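2019-09-08

Le bras Zivance avance enfin ! Je l'avais commencé en mai sur un coin d'établi à l'atelier partagé Sultwood, et depuis la rentrée je travaille surtout à la maison, côté simulation. C'est la partie que je redoutais le plus (je viens de la menuiserie, pas du code) et c'est devenu celle qui me fait veiller beaucoup trop tard.

Pour ceux qui prennent la galerie en route : le but est de construire un bras de table capable d'attraper des blocs de formes et de tailles différentes, puis de les ranger. Rien d'utile pour la maison, je l'avoue sans honte, mais quel plaisir quand ça bouge ! Les réducteurs viennent de chez Celtent, récupérés dans un lot de fin de série, et le simulateur tourne avec Were, que je connaissais à peine au printemps. Le fichier de description du bras fait maintenant 1 816 lignes, dont une bonne partie pour les seules articulations. J'ai déjà recommencé le poignet 2 fois et je sens venir la troisième.

## Où en est le montage

- Épaule et coude : modélisés, masses corrigées après pesée des vraies pièces. L'ancien coude était bien trop léger dans le fichier, et le bras virtuel partait comme un ressort dès qu'on lui demandait de tendre l'avant-bras.
- Pince : les doigts se referment proprement sur les cubes. Pour les formes à pans inclinés, je joue encore avec le coefficient de frottement.
- Décor : j'ai monté une petite pièce avec deux murs de teintes différentes, des plinthes blanches et un sol en bois. Ça ne sert pas à grand-chose pour la physique, mais on se repère beaucoup mieux quand on tourne autour du bras, et puis c'est joli.
- Essais : 266 lancements enregistrés à ce jour, y compris les lamentables. Je garde tout, les ratés sont souvent les plus instructifs.

## Les réglages qui ont tout changé

Le pas de calcul, d'abord. Je l'avais pris trop grand pour gagner du temps, et les blocs vibraient entre les doigts de la pince comme s'ils avaient froid. En le divisant par 5, tout s'est calmé d'un coup. Mon ordinateur souffle un peu plus fort, tant pis !

Ensuite, les ombres. Je les avais coupées au début et je jugeais très mal les hauteurs : impossible de savoir si une pièce touchait le tapis. Avec la lumière remise en place, je lis la position d'un coup d'œil. Si vous débutez en simulation, gardez-les, même moches.

## La pyramide

Ma forme préférée, et de loin la plus pénible à saisir. La voilà dans la pince, penchée, une pointe vers le haut, avec sa couleur prune très sombre que j'adore contre le vert pâle du tapis. Devant, les cubes cyan et orange clair attendent leur tour, et j'ai aligné six couleurs sur le support gris : bleu, rouge, blanc, violet, jaune, vert. 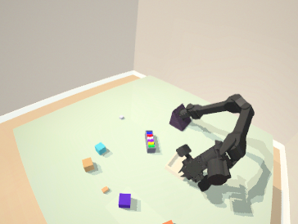 ## À venir

Passer les mêmes trajectoires sur le vrai bras à Sultwood, dès que le câblage du poignet sera refait. Il me manque encore un connecteur et une soirée libre.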